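Plulanico publishes handling code for pointed and long-shafted hand tools

Second edition sets out grip, carry and release rules for two-finger grippers on bench-mounted arms

KVAM, December — Plulanico has published the second edition of its handling code for robot cells in which arms pick up, move and put down ordinary hand tools. The code applies to bench-mounted arms fitted with two-finger grippers and working next to people. It replaces the first edition, which dealt only with blunt objects and packaged goods.

The new edition runs to 162 clauses. Most of the added text concerns screwdrivers, awls, files and other tools with a long shaft or a point. Under the first edition, users had to write their own rules for such tools, and the results differed a good deal from one site to the next.

The main requirements are as follows.

Grip. A screwdriver shall be held by the handle. Gripping by the shaft is allowed only where the tool cannot be reached in any other way, and the exception must be entered in the cell log.

Carry. The direction of the tip shall be set before the arm leaves the pick position and shall not change by more than the declared limit during travel. The carry path shall not pass over the operator's side of the bench.

Release. Tools shall be put down in a container with raised sides or in a fixed holder. The fingers shall open fully before the arm withdraws, and the arm shall pause at the release position until the control system has registered the opening.

Surroundings. Patterned and glossy work surfaces are permitted. Where they are used, the grip check shall be carried out on the surface in question and may not be carried over from a plain one.

Cameras. Where a wrist camera is used for the grip check, both fingertips shall remain in view throughout the cycle. Images shall be kept with the log entry for the same cycle.

Screwdriver with yellow handle, seen from the wrist camera: gripped by the handle, and lying in a blue bin.

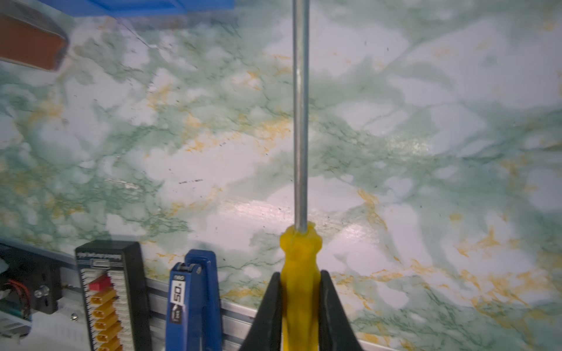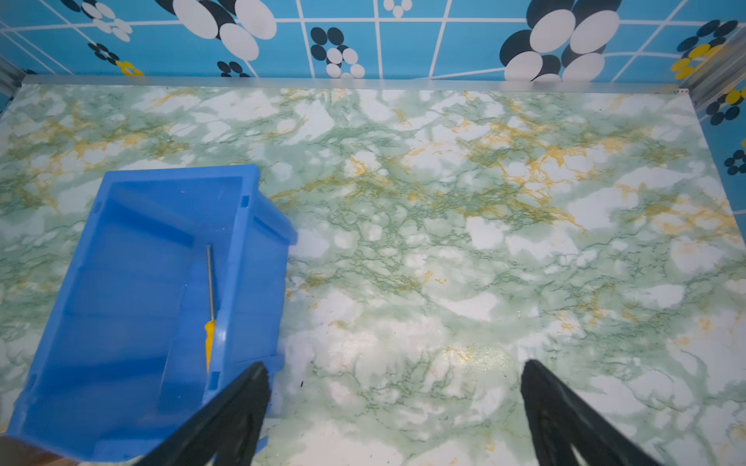
The draft was tried out at two sites, Nerkitz and Gurkanard, before the final text was agreed. The trial covered 653 logged cycles, of which 436 used tools with a shaft longer than the handle. Four clauses were rewritten as a result. Three of these concerned release height, and the fourth concerned the wording of the log entry when a cycle is stopped by hand.

"The first edition told users what force to apply and left the tip of the tool out of it," said Edgars Šimkus, technical editor of the code. "Users asked for a rule on tip direction that could be checked from the log. Clauses 40 to 58 are the answer to that request."

Maj-Britt Nygård, who led the trial at Gurkanard, said the release rule had taken the most work. "The pause before withdrawal adds time to every cycle, and both sites raised it. We kept the pause and let the user set its length, provided that the value is declared."

The code does not cover powered tools, knives or arms on moving bases — these remain under the separate Plulanico guidance note. It does not replace the risk assessment that the user must carry out for each cell.

Cells already declared under the first edition may continue to run without change until their next scheduled review. New cells should be declared under the second edition from the date of publication. A comparison table of old and new clause numbers is included as an annex, together with a blank log sheet.

The code is available in English and Norwegian from the Plulanico office in Kvam. Comments on the text should quote the clause number and be sent in writing to the technical editor.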